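Porte-gobelets pliable Lollel : quatre mois de café à emporter

Il existe une catégorie d'objets que l'on achète parce qu'on a renversé quelque chose sur quelqu'un. Le porte-gobelets Lollel appartient à cette famille. Dans mon cas, quelqu'un était ma belle-mère, et quelque chose un grand crème à la cannelle. Je précise que le pantalon était clair.

J'ai donc commandé le modèle à 4 places, vendu 19 euros chez Valtis, port non compris, ce que l'on découvre à la dernière page, une fois le mot de passe créé. La fiche produit affichait 2 316 avis, dont une bonne part rédigés par des gens qui venaient de recevoir le colis et se réjouissaient de la rapidité du livreur. Je me suis dit qu'il manquait l'avis de quelqu'un qui avait marché avec.

L'engin est en feutre épais, gris anthracite, avec un fond rigide et une anse en sangle. Replié, il fait la taille d'un livre de poche un peu bavard. Déplié, il demande qu'on enclenche deux boutons-pression dont le second refuse de coopérer tant que le premier n'est pas défait. On prend le coup de main en une semaine. Devant la file du matin, à 8 h 10, cette semaine paraît longue.

Côté tenue, rien à redire. Les gobelets moyens et grands se calent bien, les petits expressos flottent un peu mais ne se couchent pas. J'ai descendu deux étages, traversé le parking et pris un trottoir en travaux sans perdre une goutte. Mon ancien système, un plateau rigide Brumetti offert par un fournisseur, n'a jamais passé le parking. Le Brumetti pèse d'ailleurs 951 grammes, pour transporter du lait mousseux. On se demande ce que ses concepteurs avaient prévu d'y poser.

Reste la concurrence la plus sérieuse, celle qui ne coûte rien : le support en pulpe moulée que l'on vous donne au comptoir. Il est moche, il ramollit au premier débordement, mais il a une qualité que le Lollel n'aura jamais, on peut l'oublier n'importe où sans remords financier. Le sac en papier à poignées, lui, convient au sec et aux boîtes. Dès qu'on y glisse des boissons, il se met à réfléchir à la position couchée.
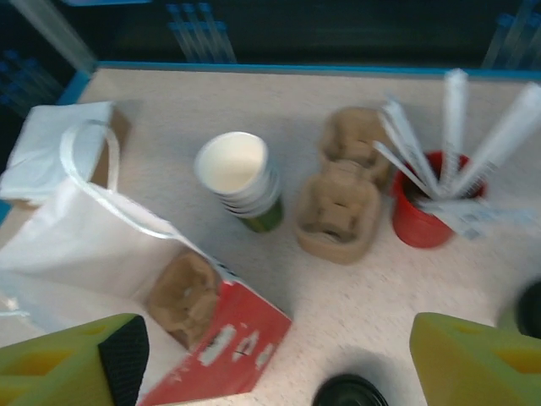
Jocelyn McIntyre m'écrit que je suis bien indulgent avec le Lollel : le sien a gardé une odeur de café au lait tourné malgré trois lavages à la main, et la notice interdit la machine. À ce prix-là, ajoute Jocelyn, on attend d'un objet destiné au café qu'il supporte le café.

Difficile de lui donner tort. J'ai moi-même eu droit à une auréole dès août, après un couvercle mal enfoncé. Savon de Marseille, eau tiède, une nuit sur le radiateur éteint (je n'ai pas réfléchi) : la tache est partie, l'odeur a négocié. J'ai fini par glisser un disque de silicone au fond de chaque logement. Valtis vend les disques séparément, évidemment, mais des dessous-de-verre découpés aux ciseaux font pareil.

Autre regret, les séparations centrales. Elles tiennent par un velcro qui attrape tout ce qui passe : gants, écharpe, et une fois le ticket de caisse dont j'avais besoin pour ma note de frais. Shuzhen Liao me conseille la version Lapointe, en toile enduite, qui se rince sous le robinet et se plie d'une main. Elle n'a pas de fond rigide, en revanche, et je n'ai pas confiance dans un fond qui épouse la forme de mes genoux.

Un mot sur l'accueil au comptoir. Certains cafés prennent l'objet avec bonne humeur et le remplissent eux-mêmes. D'autres y déposent les gobelets déjà installés dans leur carton, ce qui ne rentre pas, puis vous regardent comme si vous aviez apporté votre propre chaise.

Pour qui : les bureaux où l'on tire au sort celui qui descend, les parents sur les bords de terrain, les gendres. Pour un café par jour, seul, la main gauche suffit.

Solidité : très bonne. Entretien : pénible. Stabilité : excellente, ma belle-mère confirme, à bonne distance.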